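Mobile Game Development, Unit 7: Updates, Builds and Version Numbers
Handout, 2022-04-20

Read this before the lab. You will need the Plotix project folder and a phone or tablet with at least 700 MB free.

1. What an update contains

A game update on a phone is usually one of two things. A full build replaces the whole app. A patch replaces only the files that changed. Plotix, the building game we use in this course, has a full build of 600 MB. Most of that is textures and sound. The code is a small part of it. 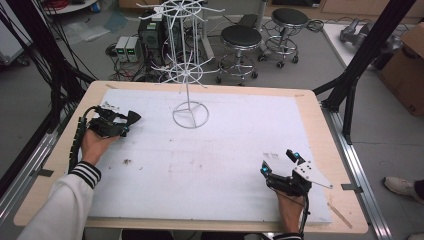

Version numbers are read from left to right. The first number changes when old saves may stop working. The second changes when features are added, and the third is for fixes. A project with several releases branches out from one main line, and you can think of the white rack with its hooks spreading out from a single pole: every branch joins the same trunk, and a fix made on the trunk has to be carried out to each branch by hand. Write down which branch you built from. Lab reports without it will be returned.

2. Beta builds

A beta goes to a small group of testers before the public release. In Plotix the beta uses a separate save folder, so a crash can't damage a player's main world. Do not merge the two folders.

When you report a crash, include:
Device model and system version
Build number, all four parts
What you did just before the crash
Whether it happens again after a restart 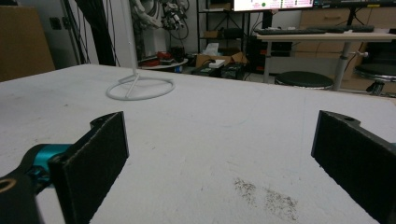
Attach the log file as well. It is in the same folder as the saves and is overwritten each time the game starts, so copy it out first. "It froze" is not a report.

3. For the lab

Install the Ravono build, load the test world, and cross the river map until the frame rate drops. Save the log. Then install the Pluvance build over it and repeat. Compare the two logs and mark the first line where they differ.

Reports are due at the start of the next lab.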